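Kareck Two-Arm Bench Kit

Print this page
E-mail this page to a colleague

The Kareck kit is a pair of tabletop arms with parallel-finger grippers, sold unassembled for home and shared-workshop builds. It is aimed at soft goods: shirts, towels, team wear. The design is by Joonas Seppälä and Graça Barros and is produced in small batches at the Woltham workshop. The next batch ships in September.

Supplied: two arm sets, two gripper housings in white, four black tapered fingers, wrist joint parts, motor blocks, cable set, fasteners. Not supplied: power supplies, host computer, work surface, head camera mount.

Work surface. A padded, upholstered top is preferred to a bare bench for garment work. Fingertips can press into the padding a little when closing under a fold, which reduces stalls. Woven fabric in a plain mid gray gives adequate contrast with most clothing. Avoid loose throws and anything with a deep pile.
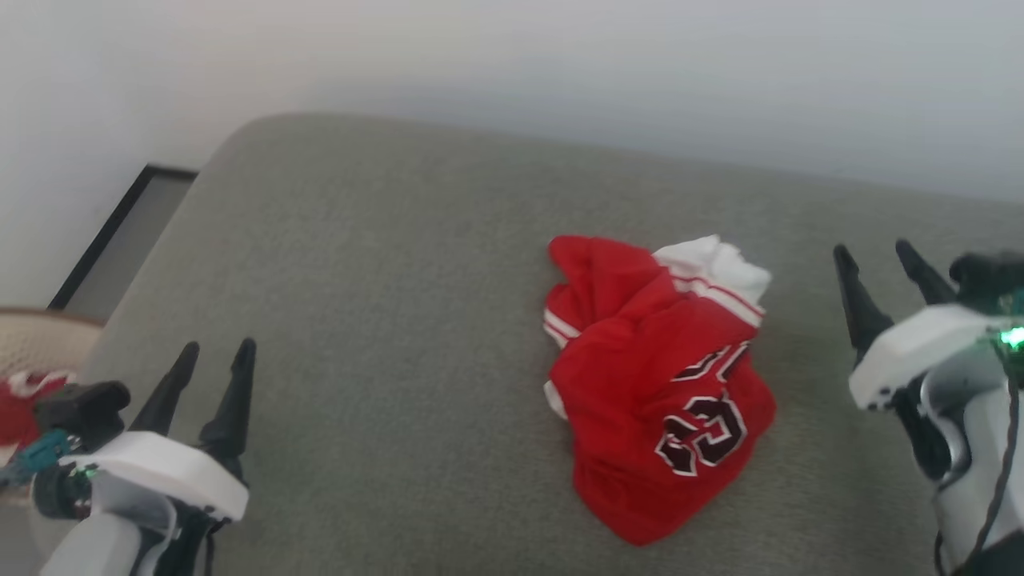

Arm spacing is set at assembly and should be checked before first power-up. Each gripper must reach the midline of the surface with the elbow still bent. If either arm has to straighten to get there, move both bases inward by equal amounts and repeat the check. Base plates accept ordinary C-clamps.

Payload at the fingertips is 200 g per arm with the arm half extended. A single jersey is within this limit when dry. Heavy sweatshirts and jeans should be dragged or lifted with both arms.

Gripper. Finger opening is 84 mm at the tips. Fingers are a push fit on the carrier and are held by one screw each. Replace them when the tips become rounded enough to slide off a hem. Print files for the fingers are included, and a finger printed at 100 percent infill has outlasted sparser ones in our use. Do not lubricate the slides.

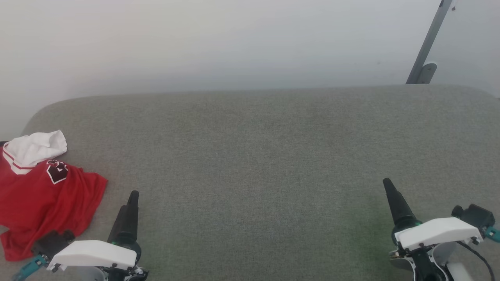
Cables should leave the wrist in a loop large enough for full rotation. Most returned units have had a broken conductor at the wrist connector, caused by a loop tied too short. Karlijn Prins at the Idby shared shop has written a routing guide, and a paper copy is packed with the kit.

Calibration. Park both arms in the rest cradle, run the zero routine, then jog each joint through its range by hand with torque off. The routine writes its offsets to the motors, so the computer can be changed later without repeating it. Repeat after any motor swap.

Training a cloth task takes patience. Our starter recipe calls for 200 recorded runs of one fold on one garment, started from a different crumple each time. Leave failed grasps in the set if the operator recovered from them. Keep the lighting fixed; a window behind the operator will shift the results between morning and afternoon.

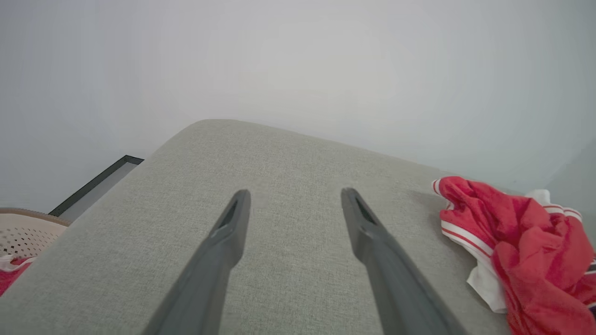
Can the kit be built with one arm only?
Order the single set and skip the pairing step in the setup program. Picking and moving will work normally. Folding larger garments needs the second arm, which can be added later on the same controller.

Spare fingers, wrist cables and motor blocks are stocked separately. Orders received before noon on Friday go out the same day. Assembly questions go to Siiri Koskela at the workshop; please include the batch letter from the base plate.

Print this page
E-mail this page to a colleague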